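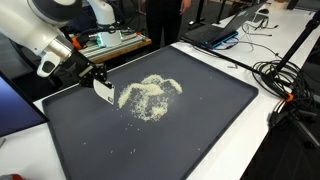 COMUNICADO DE IMPRENSA
2022-02-05

Traseswood abre inscrições para o programa de cozinha de arroz em Sotomayor

A Traseswood, escola de cozinha com sede em Sotomayor, informa que estão abertas as inscrições para o seu novo programa dedicado ao arroz. O programa tem a duração de 5 semanas e destina-se a cozinheiros profissionais, a responsáveis de cantinas e a pessoas que desejam começar uma atividade na restauração.

As aulas realizam-se na cozinha principal da escola, em dois turnos, um de manhã e outro ao fim da tarde. Cada participante escolhe o turno no momento da inscrição e pode mudar uma vez, desde que avise a secretaria com três dias de antecedência.

O conteúdo foi preparado em conjunto com a Flirkov, empresa que fornece cereais e leguminosas a restaurantes da região. A primeira parte trata das variedades de grão curto, médio e longo, da armazenagem e da lavagem. A segunda parte é dedicada à cozedura: arroz solto, arroz malandro, arroz de forno e arroz doce. Na última semana os participantes preparam uma ementa completa, que será servida no refeitório da escola a convidados do setor.

«O arroz está presente em quase todas as ementas e, no entanto, recebe pouca atenção na formação dos cozinheiros. Com este programa queremos dar-lhe o tempo que merece», declara a direção da Traseswood.

O preço da inscrição é de 1,149 euros por pessoa e inclui os ingredientes, o avental e o manual impresso. O pagamento pode ser feito em 3 prestações, sem custo adicional. As empresas que inscrevem mais de um trabalhador devem pedir um orçamento próprio à secretaria. O alojamento e as deslocações não estão incluídos.

A escola oferece igualmente 2 bolsas completas para residentes de Sotomayor que se encontram sem emprego. Os candidatos devem entregar uma carta de motivação e um comprovativo de residência até ao fim de fevereiro. A lista dos selecionados será afixada na entrada da escola e enviada por correio eletrónico a todos os candidatos.

O manual do programa foi editado pela Milten e contém as receitas trabalhadas nas aulas, tabelas de proporção entre água e grão e um capítulo sobre a conservação do arroz cozinhado. Depois do curso, o manual estará também à venda na receção da escola.

Sobre a Traseswood
A Traseswood é uma escola privada de cozinha e pastelaria. Organiza cursos de curta e média duração para profissionais e para o público em geral.

Inscrições e informações para a imprensa
Secretaria da Traseswood, Sotomayor. O atendimento é feito no local, durante o horário das aulas.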